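The inventory sheet said breakfast, assorted, and gave no other help. Houda Soliman had come up to Priddale on the morning bus with a clipboard and a key, and by 2 in the afternoon she had finished the blankets, the soap and the tea. That left the cereal. She wrote "small boxes" on the next line and stopped, because the form wanted a kind for each one and her mother had never bought only one kind of anything.

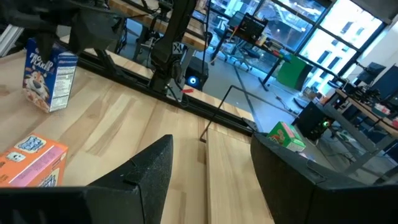
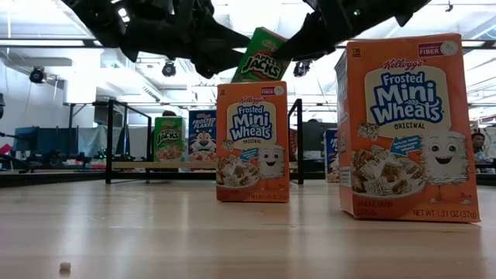
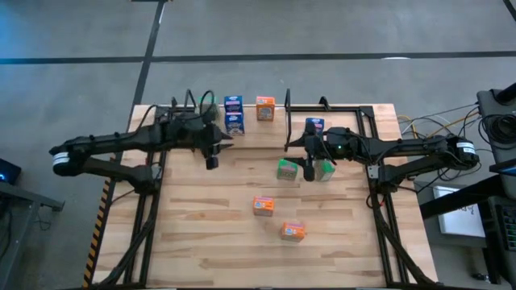 Her mother had run the guesthouse on Drastar Road for 14 years, and every guest got to choose at breakfast. It was the one rule in the place. A salesman from Cidell once stayed a whole winter and changed his mind each morning, and she let him stand in front of the shelf until his coffee went cold. Houda had been a child then, and she sorted by color before she could read. Orange was Frosted Mini-Wheats, with the white fellow smiling beside his bowl. Green was Apple Jacks. She still did it that way – color first, then the name.

She filled in the lines. Under "value" she put 50 cents each, which was a guess, and under "condition" she put good.

The phone rang in the hall. It was Mr. Chu, who was buying the building, asking if she would be done by Thursday.

"There's still the linen closet," she said.

"And the kitchen?"

"Nearly." She looked at the shelf, where the paint had worn through at the front. "Do you eat breakfast, Mr. Chu?"

He said he usually had toast. She told him she would leave him a few boxes anyway, and went to find a bag.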